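Clandness Workshop – Monthly Walk-Through, With My Comments
Done 24/05/2022

I do this round with a coffee in one hand, so forgive the rings on the paper version. OK means OK. Anything else gets a comment.

1. Exits and walkways – OK
Both doors open fully. The back one still sticks a bit at the bottom, but a shove with the hip does it (I've asked for it to be planed, again!).

2. Fire extinguishers – OK, one note
All the pins are in and the gauges are in the green. The tag on the one by the finishing room was last signed in January, so I signed it and moved it back onto its hook.

3. Extension cords – NEEDS ACTION
Two of the orange ones have cracked jackets near the plug. I've cut them up and binned them. Please don't fish them out and tape them, I know who you are.

4. Work tables and benches – OK
No wobble, no loose bolts, nothing splintery on the edges. I ran my palm along all of them and came away clean. Wipe glue up while it's soft, please.
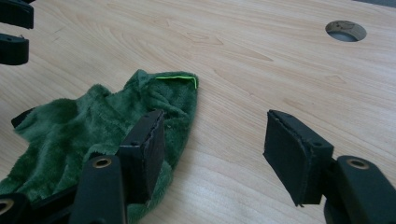
5. Rags and oily waste – NEEDS ACTION
The lid on the metal can isn't closing all the way, and I found two oily rags balled up on the shelf next to it. That's how fires start, folks. Lay them flat outside to dry or put them in the can with water. New lid is on order from Jevoteo.

6. Dust collection – OK
Bag changed at 53 hours on the meter, which is early, but I was there and it was messy. The Aren unit sounds better with the new belt – way less of that whistle.

7. First aid kit – LOW
Down to 20 bandages and no eyewash left at all. I've put in for a box of 100 and two bottles of eyewash.

8. Ladder – OK
Feet are good, label still readable.

9. Storage loft – NOT CHECKED
Couldn't get up there with the Wysocka delivery stacked in front of the stairs. Will do it once that's moved.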